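**Plush repair table comes back to Ikthorpe library in April**

The toy repair table at the Ikthorpe library will open again in April, after a winter break. It will be in the reading room on the ground floor, from 10 in the morning until 4 in the afternoon. The service is free, but visitors are asked to leave a small donation for thread and filling.

The table is organized by the Cuvlow Sewing Circle, which started it last year with six members and one borrowed sewing machine. In the first season the group received 630 toys. Most of them were bears and rabbits, but the circle says that small plush balls with a face, the kind people hang on a school bag or on keys, became more common every month. Almost 70 of them arrived in the last weeks before the break.

These small toys are often more difficult than a big bear. The face is embroidered, and when one thread of the nose or the smile is pulled, the whole line can become loose. The circle does not cut such a thread. It is brought to the back with a fine needle and fixed there with two or three stitches.
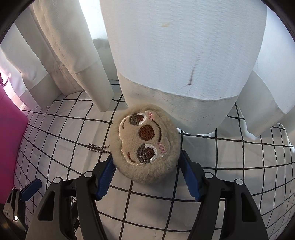
The chain is the other usual problem. A ball chain is easy to open, but if the small loop of fabric which holds it has torn out of the seam, a new loop must be sewn in under the fur. The circle uses cotton tape for this and combs the pile over the seam with a toothbrush. A repair of this kind takes 30 minutes, and the owner can wait for it or come back before closing.

Long fur that has become flat can also be improved. The group advises to wash the toy by hand in cool water, with the chain removed, and to let it dry on a towel away from the heater. Embroidered cheeks and eyelids should not be rubbed. Shiny thread breaks sooner than normal thread, and it is hard to find the same color again.

The shop Wulard on Brennan Street has promised to give thread in brown, beige and pink, the three colors which were finished first last season. The circle is still looking for white thread with a light shine, and for short pieces of fake fur in light tan. These can be left at the library desk in a closed bag.

Toys should be clean when they are brought. Music boxes and toys with batteries are not accepted this season. The children's corner will stay open during the repair hours, and the library asks visitors to use the side entrance while the front steps are being painted.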